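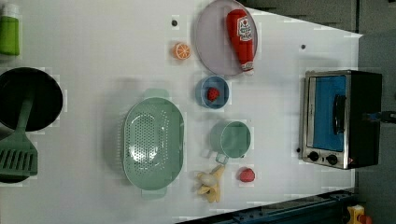 *Green colander and black frying pan, play kitchen*

**tinwhisker** wrote:

Hello all, hoping for a bit of wisdom from people who've been round this loop more often than I have. We're a small contract assembler near Plemstead and we've always had our bare boards from Fastine – lovely people, never a cross word. Their new terms say any panel with a crossed-out board now ships as good stock, up to 3 per batch, and we're meant to skip them on the line. Our customer for the Feyisa controller says no crossed-out boards whatsoever, it's in their drawing notes. The order is for 4,000 and we start building in August. Do I push back on the supplier or have a gentle word with the customer?

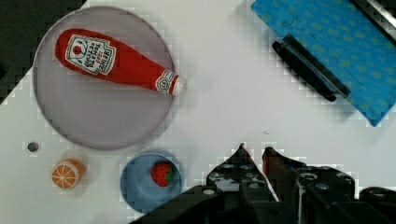 ## Re: Crossed-out boards in panels, who gives way?

**oldflux** wrote:

Push back on the supplier, and do it kindly but in writing. If the drawing says none then your purchase order has to say none, and you'll pay a bit more per panel for it. We did this at our Gamholm site and the price went up, but I slept better. Every skipped board means someone fiddling with the placement program, and sooner or later a part goes down where it shouldn't.
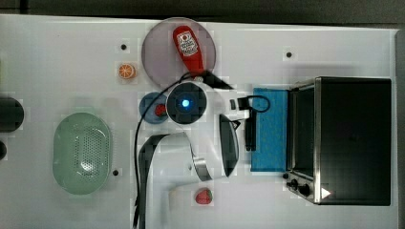 *by **panelpusher** » Wed 13 June*

I'm very fond of oldflux's advice as a rule, but I'd go the other way on this one! Most customers copied that note off an older drawing years ago and have never given it a thought since. Ring them up and ask. Any half-decent machine reads a bad-board mark by itself, and we ran 1,022 panels last year with crosses on plenty of them and no bother at all.

**oldflux** wrote:

Fair enough if your machines read the marks. Ours are 20 years old and they don't, bless them.

**tinwhisker** wrote:

Thank you both, that's a great help. Ours are nearer oldflux's vintage, I'm afraid, so I'll ask for a clean-panel price first and ring the customer once I've got it in my hand – will post what they say.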